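Visit report: Millard chapel forum on faith and public office, 08/10/2026

The forum ran from the main hall, with 40 seats set out and almost all taken. Kyung-hwa Han chaired. The motion asked whether clergy should endorse candidates in the November council election. Jong-dae Choo argued for – he holds that silence is also a position. Su-bin Shin argued against, citing the petition of 2361 signatures handed to the council in spring.

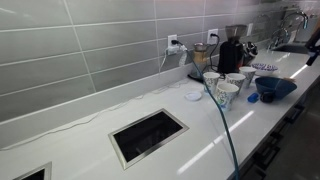
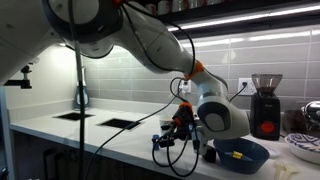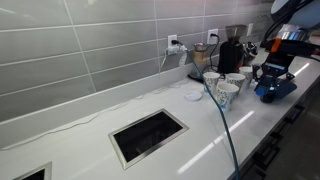
Nayara Andrade replied that the petition concerned opening prayers at council meetings, a separate matter from endorsements, and asked that the minutes keep the two apart. The chair agreed.

Five written questions were taken before the vote. The motion fell. The text of both opening statements is held at the chapel office.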